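Teaching software where to pinch

How a small team at Clelteck is making a robot fold laundry by planning less and looking more

Mar 1, 2018

The arm stops. It waits for almost a second above the table, then goes down, closes two fingers and lifts one side of a towel. Pentti Ikonen does not look up from his screen. He is reading the log, where each decision of the program is written in one line.

"The motion is old knowledge," he says. "The question is where to close the fingers, and that question comes again after every move."

Ikonen leads the software work on Nunevau, the cloth handling program at Clelteck. A metal part has one shape, and a planner can store this shape and calculate with it. A towel has a new shape each time someone puts it down. The first version of Nunevau tried to keep a full model of the cloth, with a mesh of 500 points that was updated while the arm moved. It was beautiful to watch on a monitor. It was also wrong very often, and when it was wrong it was wrong with great confidence.

In November the team removed the mesh. Delyth Harries, who wrote most of it, made the proposal herself.

"I was a little sad for one evening," she says. "Then I saw how much code we could delete."

The new version keeps almost no memory of the cloth. It takes one picture from the wrist, looks for edges, and sorts them into 3 classes: outer border, fold, and wrinkle. Only the first two are allowed as places to grasp. The planner then chooses a short move, the arm makes it, and the program looks again. If the picture does not agree with what the planner expected, the plan is thrown away.

Sorting the edges is the hard part. A fold makes a dark line, but a seam does this too, and so does a crease left by an iron. For some weeks the program liked seams very much. It closed the fingers in the middle of a flat shirt, lifted a small tent of fabric and reported success. Theerawat Phuthong, who is responsible for perception, solved a part of this by looking at the width of the shadow. Under a real fold the shadow changes its width along the way, while a seam stays thin. He also uses the hem as a clue. Stitching that runs beside an edge is a good sign that the edge is a true border.

Control had its own trouble. The fingers must come low enough to catch one layer, and a table is never as flat as the drawing says. Harries now lets the arm go down softly until it feels the surface, and only after this do the fingers close. It costs time. A complete fold takes 145 seconds, against 46 for the old program on its good days, and a visitor from the laundry company Budholm asked politely if the machine was tired.

Ikonen accepts the comparison — he has the two numbers on a paper above his desk. He thinks the first savings will come from the waiting, when the arm stands still and the classifier works. Phuthong would like to run it during the motion, but pictures from a moving wrist are blurred, and so far the labels get worse.

The next test is with thicker fabric, where two layers can look like one.

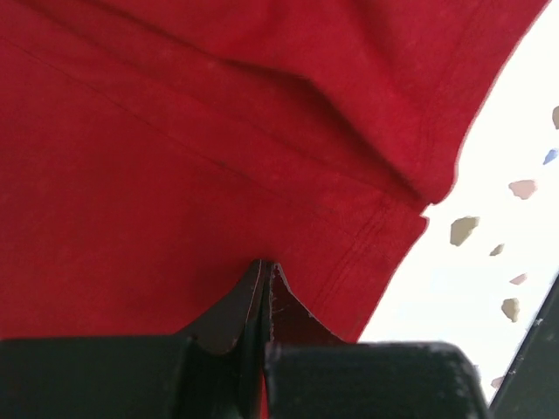

What the log can tell

Every grasp leaves a record with the picture, the chosen edge and the force at the fingers. Harries reads the failed ones in the morning, before she changes any code. Her rule is that a threshold may be moved only when the same mistake was found in more than one kind of cloth. The viewer she uses for this was written in two days, and she says it is the most useful tool they have.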